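I went to the laundry and linen open day at Broletmont expecting to be sold something, and I was, or they tried. The place does washing and folding for households that don't want to do it, and once a year it lets people in to look. Entry was free. The coffee was 3 dollars.

The brochure talks about a "sorting philosophy." What I found was clothes in wicker. Soft dark things with gray parts, folded over on themselves, waiting for someone to decide which pile they belonged to.
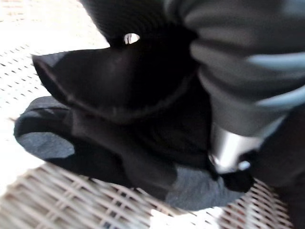
LUSVILLE, July

Our guide was Niilo Rautiainen, a patient man who has given this talk before. He told us the sorting room handles 600 orders a month and that every order stays with its own basket from the door to the shelf. I asked what happens when a sock goes missing anyway. He said it is logged. I asked what happens after it is logged. He said it is looked for. I wrote that down.

The big claim of the afternoon was that wicker is kinder to clothes than plastic. Maybe. I own a wicker hamper and it has pulled threads out of two sweaters. Rautiainen said the weave matters, and that a tight one won't snag. He may be right about that, but he had no plastic tub there to compare, and a demonstration with one contestant isn't much of a demonstration.

Then came the emptying. The rule is that a basket isn't done until you have tipped it and looked into the corners, as small things stay behind. I have no quarrel with this. My mother did it for free.

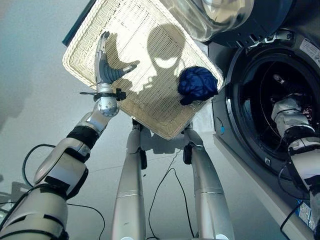 Pale woven basket, tilted, with a blue garment still in it.

After that we were taken to the folding tables for 30 minutes, which was 20 too many. The Godari method, as they call it, is folding in thirds. A woman named Tamošiūnaitė showed us shirts and was very quick, and hers did come out flatter than mine. She also admitted she irons at home, the only remark all day that I fully trusted.

Prices are on a card by the exit. The monthly plan looks cheap until you read the line about bedding, which is extra, and the line about pickup, which is also extra. I was handed raffle ticket 1112 for a free week and haven't heard anything.

Parking is behind the building. Go before noon if you go, the lot fills up.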